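Chapter 9
When the Model Is Wrong

9.1 A short reach that was too long

The arm at the Drevbridge test hall had one job, and it was a slow one. It was mounted on a wheeled base, parked next to an open wooden staircase, and told to reach in under the treads, close its two fingers lightly on the front edge of each one, and feel for movement. A loose tread gives a little under the fingers. A sound one does not. The program had been written for Brurkine, a company that inspects stairs in older buildings, and it had been run many times in simulation before it was run on real wood.

On the first afternoon of hall tests in February, the arm drove its fingers into the underside of the third tread. The contact force passed the limit, the protective stop worked, and the arm held still with its brakes on. One finger pad was torn. The tread was split along the grain for the length of a hand. No one was hurt, though a technician had been standing inside the marked area a few minutes before to move a lamp.

The engineer in charge, Zdeňka Kubíček, kept the log files and had the arm left in place until the joint positions had been written down by hand. The cause took most of two days to find. It was a single number.

The controller had been told that the gripper was 229 millimeters long, measured from the wrist flange to the fingertips. The gripper on the arm was 259 millimeters long. The shorter figure belonged to an earlier gripper, which had been taken off the previous autumn and replaced with one that had longer fingers. The person who changed the gripper updated the drawing and the parts list. The tool setting in the controller was stored in a different place and was left alone.

The arm therefore put its fingertips thirty millimeters farther along the direction of approach than the controller believed. The approach path stopped 20 millimeters short of the tread before the slow, force-guided part of the move began. With the wrong tool length, the fingers met the wood while the arm was still moving at its normal travel speed.

9.2 Why the simulation did not catch it

Students who hear this account usually ask the same question: if the program was tested in simulation, how did it get through?

The simulation read its gripper model from the same settings file as the controller. The file said 229, so the simulated gripper was built at 229. In the simulated stairwell the fingers stopped where they should, every time. The team ran the full set of moves on each tread and saw no contact before the force-guided stage. They were right about the results. The results described a gripper that was no longer on the robot.

We call this a shared-source error. Two parts of a system are compared with each other, they agree, and the agreement is taken as proof that both are correct. When both take a value from one source, agreement proves only that the value was copied properly. Shared-source errors are common with tool lengths, camera mounting positions, payload weights and the height of floors.

A second weakness was in how the test results were reviewed. The simulation reported pass or fail for each move. It did not report the smallest distance between the gripper and the stairs along the path, although the software could have done so. A reviewer who saw a list of clearances would have noticed that the margin was only 20 millimeters, and might have asked which errors were larger than that. A column of passes does not prompt the question.

9.3 The role of the workspace

Open stairs are a hard place for an arm to work. The treads, side beams and balusters stand close together, and they run at an angle to almost everything else in the building. An error along one axis of the tool turns into an error both up and forward when seen from the floor. A person watching from the side has trouble judging it, since the gaps between treads look wider or narrower depending on where one stands.

On a flat table with a box in the middle, a thirty-millimeter error in tool length would most likely have been seen on the first slow run. The fingers would have come down too low and someone would have said so. Under the stairs, the operator at Drevbridge was standing at the control desk with a view partly blocked by the base of the robot. She was watching the screen, which showed the simulated gripper following the real joint angles. On the screen there was still a gap.

This last point deserves attention. A display that is driven by live joint angles looks like a measurement. The joint angles are measured, but the shape drawn at the end of the arm comes from the model. If the model is wrong, the display will be wrong in the same way and will look just as convincing.

9.4 What was changed

Brurkine and the hall made four changes before testing started again.

The tool length is now measured on the robot. After any tool change, the arm touches its fingertips to a fixed steel pin from several directions, and the controller works out the length from the joint positions. The result is compared with the stored value. A difference of more than 2 millimeters blocks automatic mode.

The simulation now takes its gripper model from the drawing. The controller setting is kept apart, and a script compares the two each morning and writes the result to the log.

Simulated runs report the minimum clearance for each move. Each set is also repeated with the tool made longer and shorter on purpose, to see how large an error the path can stand.

The first physical run of any new path is done at reduced speed, with a hold-to-run button, and with an observer placed where the fingertips can be seen directly.

The report also recommended that the marked area be fitted with a light curtain. This was done later, after a separate review by Sýkora, the firm responsible for the hall's safety equipment. Chapter 11 returns to that review.

9.5 What this chapter covers

Section 9.6 sets out the kinds of model error that matter most for arms working near fixed structures. Section 9.7 explains how to measure a tool, and how to tell when a measurement has gone bad. Section 9.8 deals with clearance, and uses the Kakdale staircase model throughout – the same flight of steps, with the gripper brought up from beneath. 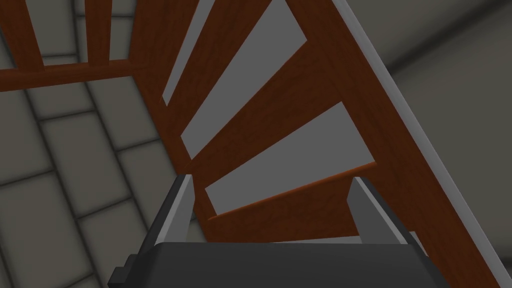

Readers who have not worked with tool frames before should go back to Chapter 4 before starting on Section 9.6. The terms "flange," "tool center point" and "approach vector" are used from here on without further explanation.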